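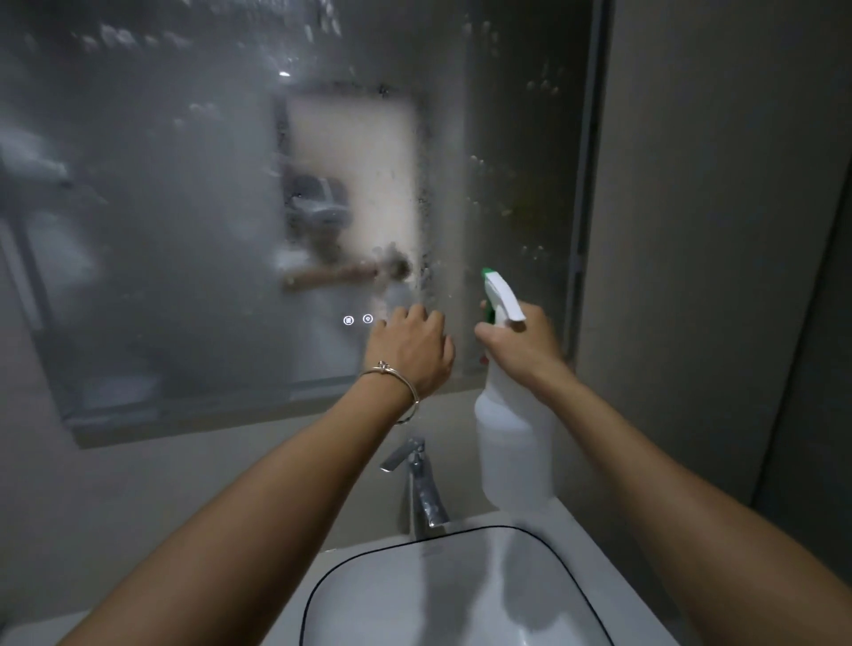 Good practice for household cleaning recordings is what these pages are for, and they cover the Neltness collection from the first sign-up form to the last deleted file. Neltness is a set of first-person recordings of ordinary cleaning jobs, put together so that people building home robots have something sensible to learn from, and we have tried to write the rules in the kind of words you might use to a neighbour. Mirrors gave us more to argue over than ovens, drains and stairs put together. With one hand flat against fogged glass and the other round the neck of a spray bottle, a person is doing two jobs at once, and the labels need to say so, hand by hand. The glass also carries a blurry reflection of the room behind, and that brings in privacy as well, so please do read the section on reflections before you use anything from the bathroom folder.

What is in the set

There are 700 recordings in this release, made in 79 homes. They are sorted by room and then by job, and each one comes with a plain text label file and a short note on the surface being cleaned. The labels were written with Anum, our own labelling tool, and the second reading was done by the team at Ansari. Cakico looks after storage and sends out the download links (do write to them kindly, they are a very small office!).

Rules for the people recording

Use your own cleaning things and work at your own pace. Sprays must stay in a container you would be happy to have on show, and nothing may be poured from one bottle to another during a recording. Never mix products. Open a window or run the fan if you have one. Jewellery may stay on or come off as you please, but take off anything with a name or a date engraved on it.

Please don't tidy up beforehand. A robot that has only ever met spotless basins will be a poor sort of help, and we would much sooner have your toothpaste marks.

Reflections

Every recording with a mirror, a window or a shiny tap in it is read twice for faces, letters, family photographs and anybody passing by. Fog is not treated as a blur. It thins as soon as it is rubbed, and a shape that means nothing at the start may become a person a moment later, so the whole recording is checked right through to the end.

Labels

Each hand gets its own line. We use "press", "wipe", "hold" and "spray", and "spray" is only for the moments when liquid can be seen leaving the nozzle. A finger on the trigger is "hold". If you can't tell, write "unsure" and move on; 13 of our recordings have nothing but "unsure" for the left hand, and we have left them in.

Touch controls set into a mirror are labelled as controls, even when a hand is only passing near them. Anyone training a machine to wipe glass will want to keep it clear of the buttons.

Taking a recording out

Anyone who recorded for us may ask for their work to be removed, with no reason given. We do it within 14 days and tell everyone who has downloaded the set. If you have a copy, please delete the same files at your end and send a line to say it is done.

Questions and corrections go to Shahla Hashemi, who keeps this page up to date.

Last changed April 9, 2021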